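Clear tiered racks for the snack table: worth it or just use baskets?

Forum: Home & Pantry > Small Spaces and Break Rooms
25 replies

plondach_pam
Joined in June, long-time lurker before that

Okay, I have fallen head over heels for those clear acrylic step racks and I need somebody to talk to about it, because my husband has left the room twice. I look after the snack table at our quilting studio. It's one big brown table at the back, and for years everything lived in whatever it came in. Grocery bags, torn cartons, a bread bag with mystery mints in it. People dug around, found the thing on top, ate the thing on top, and the stuff underneath went stale.

Last week I cleared the whole thing off and started over with a tiered display rack, and I'm so happy with it! You can see what there is. You can see what's running out. My question is about what goes in the rack and what stays in a basket, and whether the small boxes belong with the candy bars at all. I keep moving them back and forth.

gus_in_the_pantry

Baskets. Always baskets. A rack is a thing to dust.

I ran the snack corner at a print shop for 4 years and the only system that survived contact with real people was one big basket for sweet and one big basket for salty. Anything with slots, people put things back in the wrong slot, and then you're the one straightening it every morning.

plondach_pam

Gus, I straighten it every morning anyway, I LOVE straightening it. But fair point for normal humans.

Tessellate

I'm with Pam. The trouble with one big basket is the bottom of the basket. I cleaned ours out this spring and found granola bars old enough to vote. With a step rack the oldest one sits in front and you fill from behind, if the channels are long enough. What are your channels like, long ones or little cubbies?

plondach_pam

Long parallel ones, like stairs! No cubbies. That's what sold me. A full-size candy bar lies down in there lengthwise and just stays. I tried the cubby kind first (a Zovora one, from a yard sale) and everything had to stand on end, and chips bags flopped over onto their neighbors like commuters.

I haven't filled it up properly yet because I'm still shuffling. The rack is sitting at a slant too, which I'm starting to like, it uses the corner of the table better than straight across.

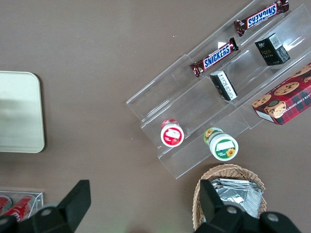

Lena Michalski thinks the candy bars should come down to the lowest step, where the kids can reach them without leaning over everything else, and she'd put the small boxes up top because they hold still when somebody bumps the table.

plondach_pam

Oh, I hadn't thought about reach at all! I had the Snickers on the top step because they're the popular thing and I wanted them to look important. We do get kids on open studio afternoons. Lena, would you keep both bars in the same channel, or one per channel so it looks fuller?

Lena Michalski

Same channel, always. One kind, one channel. If you spread them out to make it look fuller, people can't tell whether you're low. I shop from the gaps. Gap in the channel, it goes on the list.

gus_in_the_pantry

"I shop from the gaps" is good, I'll give you that. You can do it with a basket too, though. You just look in the basket.

Tessellate

You look in the basket and see the top layer of the basket, Gus.

gus_in_the_pantry

Then buy a shallower basket!

norwood_kettle

Jumping in with a boring practical question. Is the rack heavy enough to stay put? I bought a clear three-step thing for tea boxes and every time I pulled a box out the whole rack came with it. I ended up putting those little clear rubber bumpers under the corners (the kind for cabinet doors) and it has behaved ever since. I'd do that before you load it up.

plondach_pam

Mine does skate a bit! Bumpers are going on the list. Thank you, that is exactly the kind of thing I came for.

Next problem, cookies. I have a box of chocolate chip shortbread in red plaid, beautiful box, looks like Christmas at somebody's grandmother's. It's a lot of box for one step. Right now it's in the lowest channel, leaning along the divider. Do I leave it in the box or put the cookies in a jar?

Tessellate

Leave it in the box. Half the charm is the tartan. Also, the ingredients are on the box, and somebody will ask.

norwood_kettle

Disagree, sorry. Once a cookie box is open it's a race. Shortbread goes soft in an open box in a humid room, and a studio with steam irons going is a humid room. Put them in a jar with a tight lid and cut the ingredients panel off the box and tape it to the jar.

plondach_pam

The steam irons! Norwood, you're right, we have two going most of the day. That explains the pretzels.

Tessellate

I concede on the jar but I want it noted that I'm sad about the tartan.

Lena Michalski

Line the shelf behind the jar with the lid of the box. Or stand the empty box up at the end of the table as a bookend and fill it with tea bags. I do it with nice tins and boxes at home and it keeps the pretty part without the stale part.

plondach_pam

Tea bags in the cookie box. I'm doing it tonight.

fleury_road_reader

Fun thread! I'm the snack person for a book group and we went completely the other way, so here's my setup in case it helps. Woven baskets for anything in a soft bag, clear rack for anything with a stiff wrapper or a box. That's the whole rule. Soft stuff slumps in a rack and stiff stuff rattles around in a basket. Since you've got a woven basket on the table too, you could split it that way and quit shuffling.

My other tip is to keep the basket on the side people walk in from. They grab from whatever they meet first, so I put the stuff I want gone there.

plondach_pam

That is so simple I'm a little annoyed. Soft in the basket, stiff in the rack. It would put the small boxes back in with the candy bars, which was my very first question.

gus_in_the_pantry

I'd like to point out that Fleury's answer has baskets in it.

fleury_road_reader

Half baskets, Gus. It's a compromise!

norwood_kettle

What about the small boxes, do they stand or lie? Mine tip over when they're narrow.

plondach_pam

Both, at the moment, I'm afraid. One stands up nicely and one has tipped itself at an angle in the middle channel. I think if I pack them side by side they'd hold each other up, but then I need more of them.

Lena Michalski

Lay them down if there's only one or two. Stand them up once the channel is full. And turn them all the same way so the names face out. I know how that sounds, but when the labels go every which way people pick things up to read them and then put them down wherever.

Tessellate

This is my weakness. I'll have one bar facing me and one upside down and I'll walk past it all day pretending I don't mind.

plondach_pam

Ha, I looked at mine right after you wrote that and went and fixed one.

gus_in_the_pantry

How do you clean the rack? I'm asking out of spite but also I would like to know.

plondach_pam

Warm water, a drop of dish soap, soft cloth, and dry it right away. No paper towels, they leave it cloudy over time, and no glass cleaner with ammonia in it, my sister ruined a cake stand that way. It takes me five minutes — less if nobody has leaked caramel into a step.

norwood_kettle

Seconding no ammonia on acrylic. A soft paintbrush gets the crumbs out of the corners, too. I keep an old one in the drawer with the tea towels.

Drurnent_dave

Coming from the office side, we have a break room with 21 people and I put in two of these racks side by side. The mess went down but the eating went up. Way up. Everybody can see everything now and they've stopped pretending they only came in for coffee. Budget for that, Pam!

plondach_pam

Dave, I believe you. Our jar money is already behind where it was, and I've been telling myself it's the cold weather.

Tessellate

Counterpoint: the stuff gets eaten while it's fresh. I'd rather refill more often than throw out a bag of stale things every month.

gus_in_the_pantry

Fine. I will try ONE rack. A small one, for the tea. The baskets stay where they are.

plondach_pam

GUS! Please report back. I've got my plan now: bumpers underneath, candy bars down a step or two, boxes lying down until I have enough to stand, bags in the basket, shortbread in a jar. I'm going in early tomorrow to set it all up before anyone gets there. Does anybody know if the bumpers come in a bigger size, or do I just use more of the little ones?

norwood_kettle

Just use more. One on each corner and one in the middle of the long side.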